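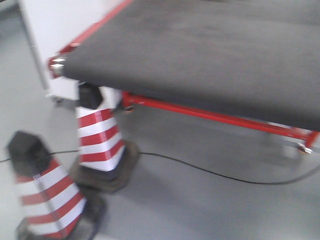
**Merby 刹车片样件整理项目 中期进展报告**

提交对象:Drastance 项目资助办公室
提交单位:Merby 样件组(Ovville 工作间)
日期:2023年8月8日

## 一、报告范围

本报告说明 Ovville 工作间自二月启用以来的进展,包括工作间布置、刹车片样件的接收与登记、分类和测量方法、经费使用,以及下一阶段的安排。上一次书面汇报只涉及场地和采购,当时样件还没有到齐,分类规则也没有定稿,所以本次在样件部分写得较细,场地部分只写有变化的内容。

按照资助协议,本项目要完成的事情是:把 Bošković 移交的一批刹车片逐件登记,按外形和摩擦面特征分类,建立一套可以借出、可以查询的实物样件,供 Merby 内部培训和检验对照使用。协议里没有要求做台架试验,我们也没有做。文中凡是提到摩擦材料的地方,都只涉及外观和尺寸,不涉及摩擦系数或寿命。

截至本报告日期,登记工作已完成,分类工作大部分完成,测量工作完成过半,存放和借用制度还在试行。

## 二、工作间布置

### 2.1 工作台

工作间的主台是一张大平台,台面为深炭灰色,哑光,下面是红色金属架。选用哑光台面是在申请阶段就写明的。刹车片本身颜色深,放在深色台面上轮廓不太好认,这一点我们在采购前讨论过,当时也考虑过浅色台面。后来决定仍用深色,理由是浅色台面反光,而且粉尘留下的印子很难清理干净,看上去总是脏的。

使用几个月后,深色台面也会留下浅色的擦痕和斑块,主要是手和抹布留下的。擦拭方式已经调整:先用干刷把粉尘扫进收集盒,再用微湿的布单方向擦一遍。之前来回擦,粉尘被抹开,干了以后斑块更明显。新办法执行以后台面情况好一些,但没有达到完全不留痕的程度,我们认为不影响工作,不打算再换台面。

红色台架的横梁和连接件在安装时检查过一次,六月又复查了一次。复查时有一处螺栓需要再拧紧,已处理。台脚的调平也重新做过。Ovville 这处地面有轻微坡度,台子刚放好时,圆杆类的工具会自己往一侧滚。调平之后没有再出现这个现象。

### 2.2 柜体和通道

白色柜体带脚轮,靠台角摆放。最初的图纸把它画在门边,搬进来以后发现开门会碰到,就改放到现在的位置。位置改动后,台子和柜体之间的取物路线变短,登记时来回走动少了很多。带脚轮的柜体需要移动时可以由一个人推开,打扫台下和柜后比较方便。脚轮的刹车片(指柜脚轮上的制动片,与样件无关)有一只不太灵,已经向供货方报修,还没有回复。

台边的地面上放了交通锥,用来标出人员不宜随意走入的范围。锥筒是从 Merby 旧仓库调来的,没有动用项目经费。有同事提出改用地面贴线,我们计划在布局稳定以后再贴。现在贴线为时过早,台子的位置今年还可能再调一次,调了之后旧线要铲掉,地面会留胶。锥筒有时会被推到台面下方,每天开工前由当班人员摆回原位,这一条已经写进开工检查表。

### 2.3 照明和粉尘

照明目前够用。观察摩擦面的小颗粒和细槽时,顶灯的光比较平,颗粒和凹坑不容易区分,所以另外配了可以调角度的侧灯。侧灯放低以后,倒角的边线看得很清楚。建议在下一阶段再添一盏,放在测量位。现在测量和登记共用一盏,两边同时开工时要互相等。

粉尘方面,来件中有一部分是从车上拆下的旧件,表面带有粉尘。旧件一律在带抽风的位置先清理,再上主台。清理时不使用压缩空气吹扫。清理人员戴口罩和手套,用过的滤材装袋封口,按 Merby 的废弃物规定交出。这一部分没有发生意外情况。

## 三、样件接收与登记

### 3.1 数量

Bošković 移交的样件分批到达。经逐件清点,登记在册的刹车片共348件。与移交清单核对后,数量一致,但清单上的型号描述有不少需要更正。多数属于写法不统一,同一种型号在清单上出现过几种缩写,有的带横线,有的不带,还有一部分把左右位置写进了型号里。我们按统一写法重新录入,原写法保留在备注栏,方便以后与 Bošković 对账。

其中38件没有可以辨认的背板标记,也没有随附标签,暂时无法确定型号。这批样件没有退回,单独放一层,编号前加字母以示区别。处理办法见第四节。

### 3.2 登记方法

每件样件登记以下内容:编号、来件批次、新旧状况、外轮廓类型、摩擦面开槽情况、倒角情况、凸耳位置、背板状况、备注。编号写在小标签上,用细线系在凸耳或背板孔上。起初我们试过直接贴标签,旧件表面即使清理过,胶也粘不牢,放几天就翘起来;贴在背板上的又会在测量时妨碍放平。系线的办法稍慢,但没有再发生标签脱落的情况。

登记由两人配合,一人看件,一人录入。看件的人只说看到的,不说推断。例如看到有一道横槽,就说一道横槽,不说这是某某车型的前片。型号推断放在登记之后单独做。早期有一批样件是边看边推断型号的,后来复核发现,先入为主地认定型号之后,对细节的记录会变得粗略,倒角一栏漏填的最多。那一批已经全部重录。

重录占用了比较多的时间,是登记工作晚于原计划完成的主要原因。原计划写明登记在春季结束,实际晚了2个月。资助办公室在上次来函中问到过这一点,在此一并答复。

### 3.3 新旧状况

来件中既有未装过车的,也有拆车件。两类分开存放,但使用同一套编号,不另设序列。旧件中有少数摩擦层边缘有崩缺,有的在拆下时就有,有的可能是运输中碰的,无法一一查清。凡有崩缺的,登记时注明位置,不做修补。背板有锈的只刷去浮锈,不打磨,不上油。这样做是为了让培训时能看到实际状况。

包装方面,Bošković 前几批使用的是纸隔板,样件之间会互相摩擦。我们去函之后,后几批换成了单件套袋,到件状况明显好转。

## 四、分类

### 4.1 分类依据

分类规则经过几次修改,目前执行的是第三稿。主要依据是外形,其次是摩擦面特征。型号只作为附注。这样安排的出发点是使用场景:检验人员拿到一片来历不明的刹车片时,手里只有实物,能看到的是轮廓、槽、倒角和凸耳,由这些特征去查样件,比由型号去查要实用。

外轮廓分为若干大类,合计11类。每类下面再按开槽和倒角细分。细分层数不设上限,但单独一件就成一个细类的情况尽量避免,先放入相近的细类,备注中写明差别。

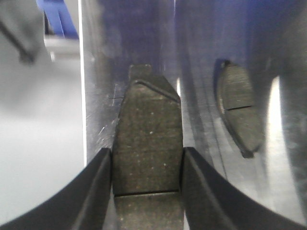 同为一道横槽的样件,槽的位置也有差别。有的在摩擦面中间,有的偏向一侧,把摩擦层分成一大一小两块。第一稿规则只记有没有槽、有几道,没有记位置,结果一个细类里混进了看上去差别很大的样件。第二稿加了位置一栏,用中间、偏上、偏下来写。问题在于刹车片没有天然的上下,拿在手里可以随意翻转,不同的人写出来的结果相反。第三稿规定以凸耳为准:有一处凸耳的,凸耳所在一端记为上端;两端都有突出部分的,以较大的一端为上端;大小分不出来的,不记上下,只记偏或不偏。这条规则执行以后,两名登记人员的结果基本一致,剩下的分歧集中在两端突出部分大小接近的样件上。

凸耳本身也列为一项特征,记位置和大致形状。形状只用方、圆、斜三种写法,再细就各说各话了。有的凸耳比摩擦面光滑、颜色也略深,这类差别不作为分类依据,写在备注里即可。

倒角的记录方法是:先记有无,再记在哪一侧,最后记走向是直的还是带弧的。带弧的倒角边线在平光下容易漏看,要求一律打侧灯看。两端肩部收窄的样件,肩部收窄和倒角容易混为一谈,规则中已经加了说明,收窄属于外轮廓,倒角属于摩擦层边缘的处理,两项分别填写。

摩擦材料的外观按颜色深浅和颗粒情况记录。多数样件是深灰到近黑,表面有细小的浅色点。颗粒的疏密目前没有找到好的量化办法,只按疏、中、密三档由人目测。两人目测的一致程度不理想,我们倾向于把这一栏降为备注,等下一阶段与检验部门讨论以后再定。

### 4.2 摆放姿态

观察和比对时,样件以立放为主。平放只能看到一面,而且背板不平的样件放下后会晃。立放可以同时看到摩擦面、厚度和两端的突出部分。

立放也有不便之处。背板较窄或者下端有突出部分的样件,立着不稳,稍碰就倒。倒下时摩擦层边角先着地的话,可能新增崩缺。曾经发生过一次,样件倒在台面上,所幸台面不硬,没有损坏。之后为立放样件配了一套槽形托架,托架内侧垫软条。托架由 Merby 自己的车间做,第一套槽宽偏小,较厚的新件放不进去;第二套放宽了,薄的旧件又会歪。现在两套都在用,分别放新件和旧件。

比对时样件与样件之间要留出间隔,不许靠在一起。这一条看起来多余,但赶进度的时候很容易忘,已经写在台边的提示纸上。

### 4.3 未定型号的样件

前文提到的38件,按外形特征照常分入各类,只是型号一栏空着。做完分类后,可以从同类样件中找到外形接近的,再由轮廓和孔位逐项比对。目前已有一部分找到了候选型号,但都没有写入正式记录。我们的做法是,候选型号要由 Bošković 一方确认后才录入。清单已经发出,对方答复说需要查旧档,时间没有定。

如果到项目结束仍然不能确认,这些样件仍然保留,作为练习件使用。培训时让学员自己判断外形类别,对这一用途来说,型号空缺没有妨碍。

## 五、测量

测量项目有总厚、摩擦层厚度、最大长度、最大宽度和槽宽。厚度取多点,点位按样板纸确定,样板纸每个外形大类一张。旧件磨损不匀,点位不统一时,不同人量出的厚度差别较大;用样板纸以后,重复测量的结果稳定得多。

测量进度落后于登记和分类,目前完成过半。新件已全部量完,旧件正在进行。旧件慢的原因主要在于清理和取点,另外旧件边缘有崩缺时,点位要避开,避开后的位置要另外画图注明。我们没有为了赶进度减少取点数量。

量具每天开工前用量块核对一次,核对结果记在测量本第一栏。五月有一天核对时发现一把卡尺读数偏移,当天停用,用它量过的前一日数据全部重做。该卡尺送修后已恢复使用,另购一把备用,费用列入耗材与小型工具。

槽宽一项比较费事。槽底有时残留粉尘,塞尺插不到底。规定先用软毛刷清槽,再量三处,取中间值。有的旧件槽几乎磨平,只剩一条浅印,这种记为不可测,不勉强给数。测量表里空白和不可测是两种意思,空白表示还没有量。早期几页没有区分,已经补注。

## 六、记录与存放

### 6.1 记录

全部登记内容录入一份电子表,另有一份手写登记本。两份内容每周核对一次。核对中发现的差错大多是录入时看错行。为减少这种差错,电子表每录完一批后锁定,要改动需在修改记录里写明改了什么、依据是什么。

每件样件留有外观照片,拍摄角度按规则统一,照片文件名与编号一致。早期照片的背景不统一,有的背景反光较强,样件边缘会出现一圈浅亮的边,不利于看倒角。后期调整了灯光角度。早期照片不全部重拍,只挑倒角和边缘看不清的补拍。

### 6.2 存放

样件按外形类别分层存放,每层前端贴类别卡。类别卡上画有轮廓简图,不写型号。存放架目前够用,但旧件一侧已经比较满。如果下一阶段 Bošković 再移交一批,就需要加架。加架的位置已经看过,在柜体后侧靠墙处,把柜体往外推即可腾出。

存放处湿度偏高的问题在上次汇报中提到过。春季雨水多,部分旧件背板的锈有所发展。现已加放干燥剂,并把最下一层空出,不放样件。进入夏季后情况稳定。秋季要再看一次,届时决定要不要添置除湿设备。

### 6.3 借用试行

借用制度从六月开始试行,只对 Merby 内部开放。借用人填写借用单,注明用途和归还日期。归还时由当班人员对照照片检查边角。试行期内借出次数不多,全部按期归还,其中一件归还时标签线断了,标签还在,重新系好。

检验部门借用后反映,外形类别的名称不够直观,光看名称想象不出样子,最好在借用单上直接印轮廓简图。我们接受这个意见,新版借用单正在排版。另一条意见是希望把样件带到车间现场比对。现场油污多,碰撞机会也多,我们暂不同意原件外带,可以考虑挑选重复件另备一箱专供现场使用。重复件的挑选要等测量完成后再做,否则不清楚哪些是真正重复的。

## 七、经费使用说明

经费按协议分为场地与家具、耗材与小型工具、人工三项。详细账目随附表另交,这里只说明与预算有出入的地方。

场地与家具一项略有结余。原计划采购的隔离用品改用旧仓库调来的锥筒,柜体也比询价时便宜。结余部分尚未动用。

耗材与小型工具一项接近用完,超出预期的是软毛刷、滤材和标签线。软毛刷消耗得快,刷旧件的刷子用不了多久毛就散了,散毛会掉在槽里,必须换。备用卡尺也在这一项支出。

人工一项基本按计划执行,但重录占用的工时在原预算中没有列出,目前靠压缩照片整理的工时来补。照片整理因此推后,不影响登记和分类。

我们申请把场地与家具的结余调一部分到耗材与小型工具,用于滤材、毛刷和测量位的侧灯。调整不改变总额。请资助办公室在答复本报告时一并说明是否同意。

## 八、存在的问题

旧件测量慢,是目前对整体进度影响最大的一项。按现在的速度,可以在项目期内完成,但余量不多,如果再有返工,就要占用后面编写说明材料的时间。

未定型号样件的确认取决于 Bošković 查档的进度,我们这边能做的已经做完。

颗粒疏密目测不一致,前面已经写过。要么降为备注,要么做一套对照板。做对照板要从现有样件里选出公认的疏、中、密各若干件,选件本身又要两人意见一致,所以不太好办。

人员方面,登记和测量由同一组人承担,有人请假时只能停一头。六月下旬停过登记复核,七月初恢复。建议从检验部门抽调人员学习测量,既能在缺人时顶上,以后借用样件也更熟悉。检验部门口头表示可以,还没有排出时间。

## 九、下一阶段安排

下一阶段按以下次序进行:

- 完成旧件测量,补齐测量表中的空白项;
- 复核两端突出部分大小接近的样件,统一上下端的写法;
- 补拍边缘不清楚的照片,整理照片目录;
- 印制新版借用单和类别卡;
- 挑选重复件,试装现场用样件箱;
- 根据 Bošković 的答复,补录未定型号样件;
- 编写样件使用说明初稿,交检验部门试读。

主台和柜体的位置在测量结束前不再变动。测量结束以后,如果需要为加架腾地方,台子会往窗侧移一点,移动后重新调平,地面贴线也在那时进行。

使用说明初稿会包括外形类别表、看件次序、侧灯的用法、槽和倒角的填写办法,以及立放托架的选用。看件次序暂定为轮廓、凸耳、槽、倒角、摩擦面、背板。试行中有人习惯先看背板找标记,找到标记就不再看别的,所以把背板放在最后。

## 十、需要资助办公室答复的事项

1. 是否同意第七节所述的经费调整。
2. 登记延后已在第三节说明,是否需要另行提交延期说明函。
3. 如 Bošković 再移交一批样件,是否可以纳入本项目,还是另立项目。对方已经口头提过此事,数量和时间都不明确。我们的意见是本期不再接收,以免影响测量。
4. 现场用样件箱的制作费用是否可以在场地与家具的结余中列支。

附表:经费明细、登记总表、外形类别表、测量进度表。附表中登记总表的型号栏以更正后的写法为准,原清单写法见备注栏。

Merby 样件组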